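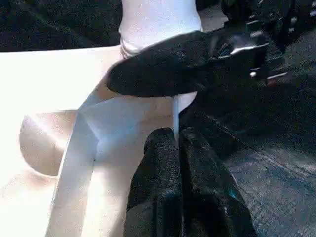
동아리·학생 프로젝트 | 지역소식 > 교육

코스켈라(Koskela) 공업고 로봇 동아리가 다음 달 열리는 학생 로봇 조작 대회 '플라티코(Platico)'에 나간다. 종목은 작은 물건을 집어 정해진 자리로 옮기는 것으로, 사람이라면 통화를 하면서도 할 일이다. 동아리는 여기에 한 학기를 들였다. 요즘 연습의 주인공은 희고 가느다란 막대다. 오돌토돌한 검은 손가락 두 개가 막대를 세로로 물고 있는 모습은 제법 그럴듯한데, 학생들에 따르면 이 자세 하나를 놓고 회의만 여러 번 했다고 한다. 햇빛이 탁자를 하얗게 덮는 시간대에는 카메라가 물체의 경계를 자주 놓친다. 커튼을 달자는 의견은 예산 문제로 보류됐고, 대신 연습 시간표가 해를 피해 조금씩 밀리는 중이다.

학생들이 올해 남긴 시도 기록은 383회다. 성공률을 묻자 한 부원은 "어느 주를 말씀하시느냐에 따라 다르다"고 답했다. 가장 좋았던 주에는 52회 연속으로 막대를 놓치지 않았다. 그다음 주의 기록은 공개하지 않기로 부원 전원이 뜻을 모았다. 동아리 역사상 가장 빠르게 끝난 표결이었다.

제어 프로그램의 이름은 '구브베리(Guvberg)'다. 뜻을 아는 부원은 없으며, 이름을 지은 선배는 이미 졸업했다. 선배가 남긴 설명서는 49쪽인데 그중 상당 부분이 케이블 정리 요령이다. 후배들은 투덜대면서도 그 부분을 제일 자주 펼쳐 본다.

대회는 4월 야보스홀름(Javosholm) 시민회관에서 열린다. 참가팀은 예선에서 제한 시간 125초 안에 물건을 옮겨야 하고, 사람이 손을 대면 그 회차는 무효가 된다. 지난해 이 학교는 무효 판정으로 예선에서 탈락했다. 로봇은 멀쩡했으나 응원하던 부원이 떨어지는 물건을 받아 냈다. 심판은 훌륭한 반사 신경이었다고 평했지만 점수에는 반영하지 않았다.

동아리는 이번에 응원석을 경기대에서 가장 먼 쪽으로 신청했다. 대회 관람은 무료이며, 예선은 오전에 시작한다.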